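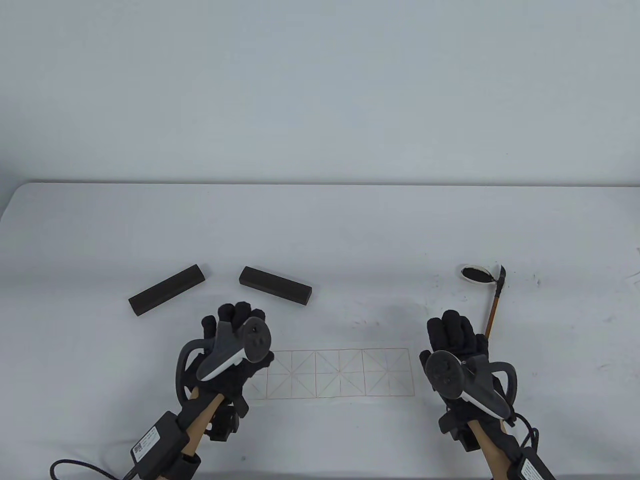

Vojtěch Baláž was against it from the first meeting, and he put it bluntly: a brush stroke learned by a machine was still a stroke somebody else had paid for with their wrists. He has been lettering at Flanorbridge for 18 years and he wanted it in the minutes.

Reading time: 4 minutes

Flanorbridge makes hand-lettered goods - scrolls, menu boards, certificates, wedding envelopes - and a line of printed practice paper that goes out to schools. The lettering room employs 30 people. In a normal June it ships 457 framed pieces, most of them in the last two weeks of the month, and for years the only way to do that was overtime.

The company started working with an automation firm called Breltuser after a bad summer when several of the senior letterers were off with sore hands. The plan had two parts. One was a finishing arm, named Ackah by the supplier, that would take over the dullest jobs: border lines, repeated seals, the same four characters on every certificate in a batch. The other part was teaching it. That work is done by the letterers themselves, in sessions at a white table with paper, ink and a brush, wearing black gloves and holding a controller in each hand.

Natália Štefanec took the first turn. She says the hardest thing was going slowly.

"When you write, you don't think about picking up the brush," she says. "You think about the character. With the controllers on I had to think about the brush, the dish, the paper, where my elbow was. I came home more tired than after a day of envelopes."

A session lasts 30 minutes, then there is a break. Nobody does more than three in a shift. That limit was written in after the letterers asked for it, along with extra pay for session time. Baláž, for all his objections, wrote most of the wording.

What the teaching has changed is the shape of the day. Border work used to go to whoever was newest, and a new hire could spend the best part of a year on it before being trusted with text. Now new hires practice characters on grid paper from the first week. Štefanec likes this. Baláž thinks a year of borders taught people how ink behaves on cheap stock and he doesn't see where they will learn it now. The company has answered with a weekly hour in which everyone under two years rules borders by hand. Attendance is paid, and he runs it.

Overtime is down. The room logged 183 hours of it last June, less than half the figure from the year before. For some households that was welcome. For others it was money they had counted on, and the session pay does not fully replace it. One letterer has moved to Vastik, a sign shop across the river, where the hours are longer.

No jobs have been cut. Management has promised that none will be before the current contract runs out, and the staff have asked for the promise to be carried into the next one. Talks are still open.

The arm has its limits. It handles straight borders well and long curves poorly, and it wastes ink. Each batch is checked by a letterer, who initials the packing slip and sets aside anything that needs doing again. Štefanec checks on mornings when she has no session booked. She has asked for a higher stool at the inspection bench, and it is on order.

Baláž did his first teaching session this spring. He asked to do seals, which he has cut and printed most of his working life, and he has put his name down for more.

Contact the editors | © All rights reserved | Back to top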